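I've had the Trovura kitchen bin since July, so I think I've earned an opinion by now. It's the tall one with the soft-close lid, and I bought it after our old Zadik lost its pedal for the second time (glue only gets you so far!). Setting it up took four minutes, most of it spent peeling off stickers.
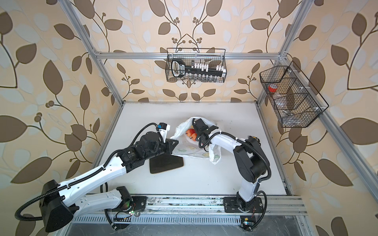 Hjørdis Haugen wrote in to say hers started squeaking after a month, and that a dab of cooking oil on the hinge sorted it. Mine hasn't made a peep yet, but I'll keep that one up my sleeve.

The lid is lovely. It comes down slowly, it doesn't clap, and it shuts tight enough that I forgot about some prawn shells for longer than I'd like to admit.
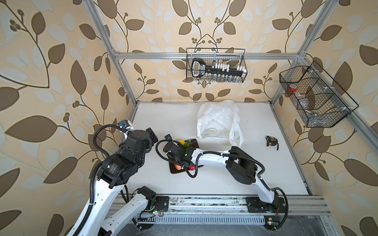

Cleaning is where I'd knock a point off. The inner bucket has a ridge near the bottom that collects tea leaves, and you need an old toothbrush to get them out. The outside is a shiny white and wipes down in seconds, much like a plain white tabletop does, but I'd have swapped some of that shine for a smoother bucket. The Hägglund my sister has is uglier and far easier to rinse.

Then there are the liners. Trovura would love you to buy their own, and they do fit well, but they cost a silly amount.

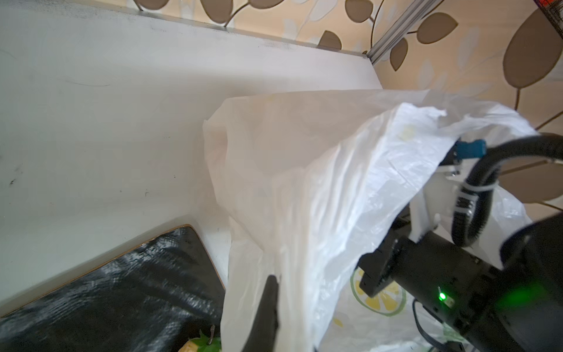
Do cheaper liners fit? Any large one with a drawstring will do, though you have to tuck the top under the ring or it slides down as the bin fills up. I've been using Plamusex ones all winter and only had 2 split on me — both my fault, both chicken bones.

Would I buy it again? I think so, in the sales. Four stars from me, and a grumpy look at that ridge. 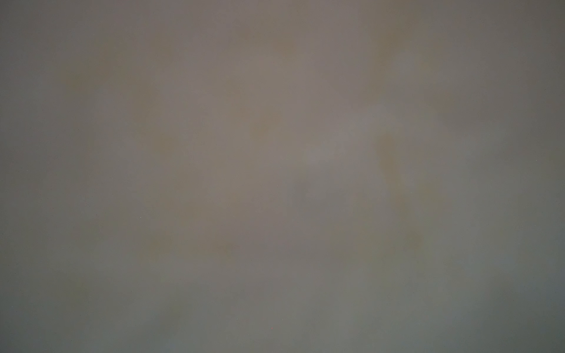

Soft grey, up close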